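Gripper kits: buying and budgeting

What does a starter kit cost?
The Gremex hand-held set is 814 pounds before VAT. That covers one tool with two fingers and one pair of ribbed pads.

Do we need a special bench?
No. An ordinary table will do for cloth and small household items.

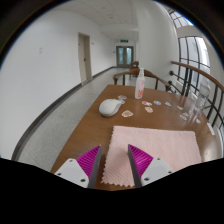 Issue 2, page 252

Should we budget for spare pads?
Yes. Order them with the kit, as Jasholm charges carriage on each parcel. Pads are sold in pairs and the magenta ones fit the white finger bodies.

What else should go on the order?
Plan for the things to be handled as well. Cloths, stickers, plastic bottles and a spray bottle can come out of petty cash.

How long is delivery?
Allow over two weeks. Orders for this year's budget need to be in by November.

Who signs it off?
Effie Ogilvie approves kits. Weronika Krajewska deals with spares and returns.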